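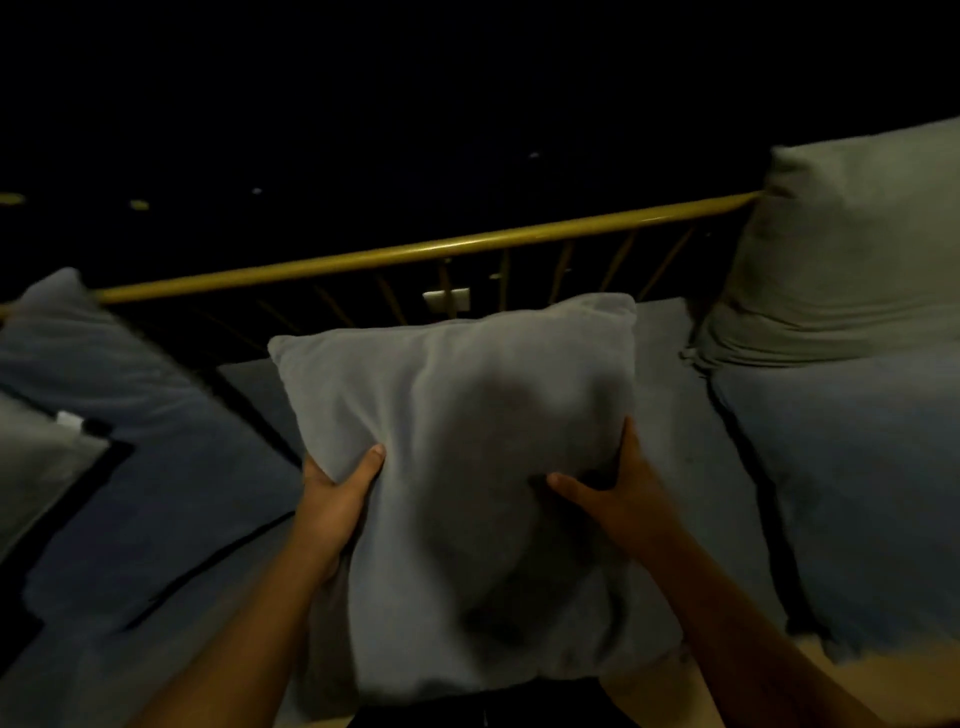

piyumi_m
Day four of cushion demos for the robotics club and I'm already arguing with Salim. I say we pick up by both sides, every time, so the arm policy gets one clean habit. Thoughts??

salim_n
Nope. Vary the grip. Hanano only ever saw one grasp in February and it froze on anything else.

piyumi_m
Hanano had 146 clips! We're aiming for 800 – bit different.

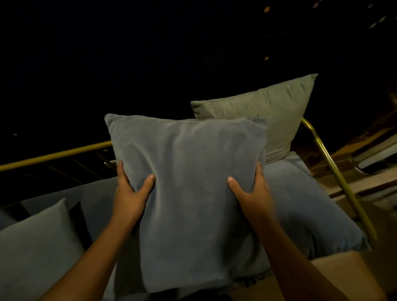
And I'd still trim the slow starts before training, they hurt us last time.
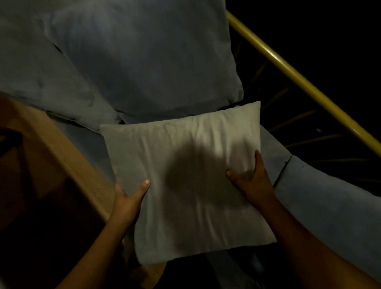 Rizwan Swati
Keep the slow starts, please. I'm with Salim on grips too, sorry Piyumi.

piyumi_m
Ugh, fine – half and half?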